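My cable and plug checklist for the summer walk-round, with far too many comments

By Wakana Iwasaki
18th August
4 min read
37 shares | 2 comments

I do the walk-round at Skultarside twice a year and I've been promising Ekow Quaye a written-up version since the last one, so here we go. The form is the usual one. The comments are mine and you can ignore them if you're in a rush (Ekow always is).

1. Every lead has a plug at both ends that looks as it should. OK
Bare wire, cracked casing, a bent pin, any of those and it goes in the red box. I had one bent pin in July and nothing this time, hooray.

2. Joins between leads. COMMENT
An extra join in the middle of a lead is a place for things to come apart, so I give each one a gentle tug and look for a gap. Black leads on dark wood are a pain for this, so take a torch. If the metal collar shows at a join, have a proper look at it before moving on.
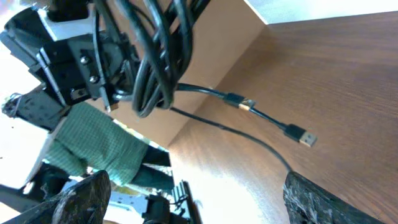

3. Nothing dangling where it can be caught. ACTION
My pet hate! A loose USB end at elbow height will get snagged on a sleeve sooner or later, and then the socket goes, and a new socket costs a lot more than a bit of hook-and-loop tape. Rosângela Macedo has the tape, second drawer down, the 601 roll and not the thin stuff. Please put it back.

4. Coils loose and round, no tight bends. COMMENT
I was taught to wrap leads round my elbow and had to unlearn it. Big easy loops, tied once. If a coil springs open when you put it down, it was wound against its own twist, so shake it out and start again.

5. Power bricks. COMMENT
Feel each one with the back of your hand after it's been on for an hour. Warm is fine. Too hot to keep your hand there is a fail, and so is any buzzing. They shouldn't be buried under coils or hung by their own lead either, the weight pulls at the strain relief.

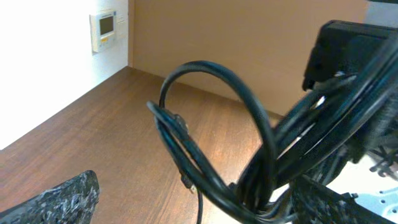

6. Leads sorted and not knotted together. ACTION
Anselmo Ccori reckons you should untangle from the middle outwards and I reckon you should start with whichever end has the smallest plug, and we've had this argument over many cups of tea. What we do agree on is never yanking. Allow yourself 2 hours for this item if it hasn't been done since Easter.

7. Labels. FAIL
Sorry all, it's a fail. We have almost 100 leads on the list and plenty have lost their tags. Hideaki Nakajima has ordered the Yagi wrap-round ones, which stick to themselves and leave the lead clean. Write on them before you wrap them (ask me how I know).

8. Red box emptied and signed off. OK
Went to Prukulholm with the rest of the electrical waste. Sheet 198 in the folder if anyone wants to check.

Next time I want to add a line for wall sockets, and Rosângela would like one for the extension reels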